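Usari hand-held gripper, after a month of laundry
10/01/2018 | by the Plosby bench desk
3 min read

Short version: good tool, fussy to set up. Bought it in July, used it on clothes and bedding nearly every day.

Setup first. The Ulcombe guide says 8 minutes. Took me 40, mostly the fingers. They have to sit parallel before you tighten the frame or the tips cross and thin cloth slips out. Do the frame bolts last. I did them first, twice.

Lenses get a dry microfiber before every session. No spray. If there's a steamer going anywhere near it, wipe again halfway, then check the view on a laptop before you carry on. Lost 26 clips to haze the first week, my own fault.
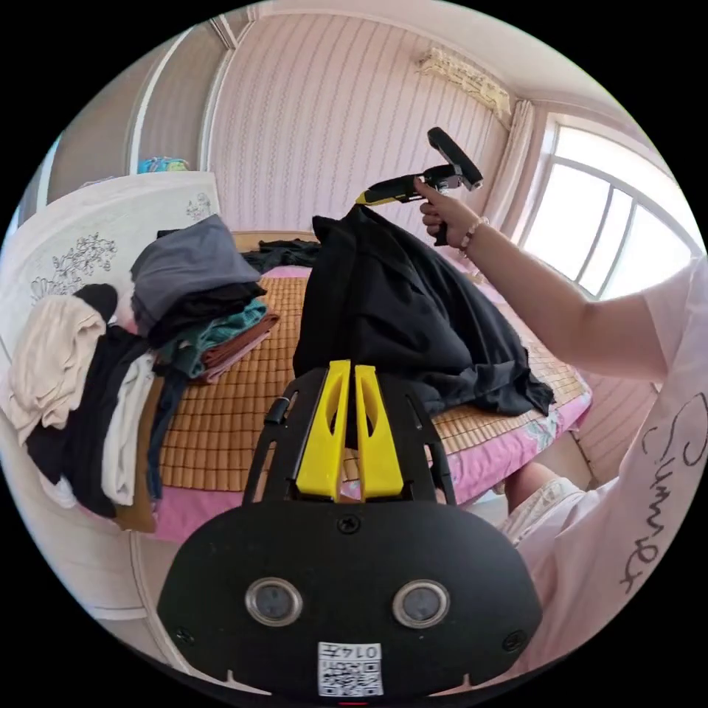

Label matters more than you'd think. Each unit has its own calibration file and the software goes by the number. Load the wrong one and everything looks fine untill you play it back and the widths are off. Mine is written on tape on the charger now.

Upkeep is easy. Every 50 grasps or so I was told to recheck the side knob, in practice once a day is plenty. Lint gets in the finger windows, an old toothbrush does it. Black cotton is the worst. Screws on the front plate have stayed put, no thread lock needed so far.

Gripes. Heavy at the front, wrist knows it by lunch. The Polák spare fingers fit but feel stiffer, and you have to redo the zero after swapping. Manual skips that completly.
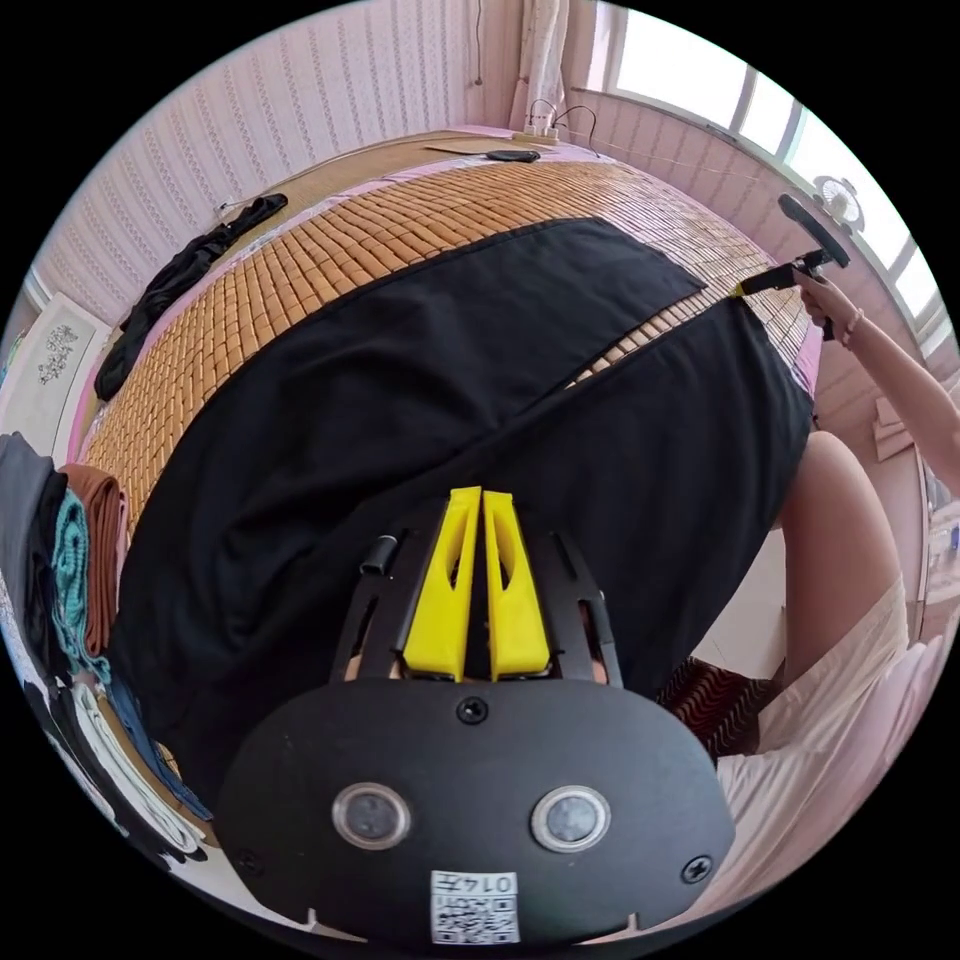 Unit 0147 over black cloth on the bamboo mat, yellow fingers close together.

Would I buy again? Yes, for soft stuff. Want a lighter front end and a proper case. Four out of five.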